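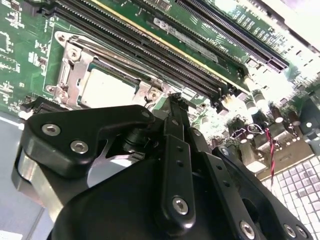
Fig. 1. Motherboard with CPU socket and memory slots.

Korkix Summer Reader in Earth Science
Handout 7: Sea ice, albedo and the seasonal energy budget
October 2020

7.1 Terms
Sea ice is frozen ocean water. It floats, and its melting has only a very small direct effect on sea level. Land ice (glaciers, ice caps, ice sheets) is treated in Handout 8 and should be kept apart from the present topic in all written answers.

Extent is the total area of grid cells in which ice covers at least 15 per cent of the surface. Area is the sum of the ice-covered part of each cell. Extent is therefore never smaller than area, provided that cells below the threshold are left out of both.

7.2 Albedo
Albedo is the fraction of incoming sunlight that a surface reflects. Fresh snow on ice reflects most of it. Bare ice reflects less, ponded ice less again, and open water very little. When ice is lost in early summer the darker water takes up more heat, and this heat delays the autumn freeze. The ice that then forms has a shorter season in which to thicken and is more easily lost the next year.

The feedback is weak in winter at high latitudes, where there is little or no sunlight to reflect. In that season thin ice has the opposite effect — it lets heat out of the ocean faster than thick ice does, and so grows faster.

7.3 Worked case: the Morkmont box model
The model has 2 surface types, ice and water, and a single mixed layer beneath them. Ice fraction is written f. Absorbed sunlight is

Q = S [ f (1 - a_i) + (1 - f) (1 - a_w) ]

where S is the incoming flux and a_i and a_w are the albedos of ice and water. Run A uses S = 474 W per square metre, run B uses S = 525. All other settings are the same in both runs. Start each run with f set to 0.99, not 99; the code does not check the units.

Note that Q is linear in f. The curved response seen in the output comes from the melt scheme, which makes the change in f depend on Q.
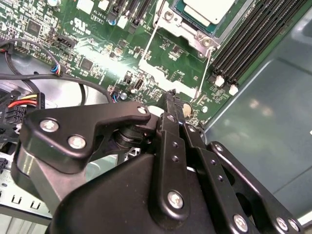
Page 2

7.4 Limits of the model
The box model has no wind. Real ice drifts, piles into ridges and is carried out of the basin, and a low summer extent may owe as much to transport as to melt. The model also has no clouds. Low cloud reflects sunlight but sends heat back down to the surface, and the net effect changes sign with season and surface type.

Ponds are left out of the basic version. The Ita scheme adds them as a third surface with its own albedo. Use it only for question 3.

7.5 Questions
1. Using a_i = 0.60 and a_w = 0.07, find Q for runs A and B at f = 0.5. Show units.
2. Explain why extent can stay level while area falls.
3. Rewrite the equation in 7.3 for three surface types. State the condition that the fractions must meet.

Reading: Ó Gríofa notes, sections on radiation and on ice growth. The section on brine is optional.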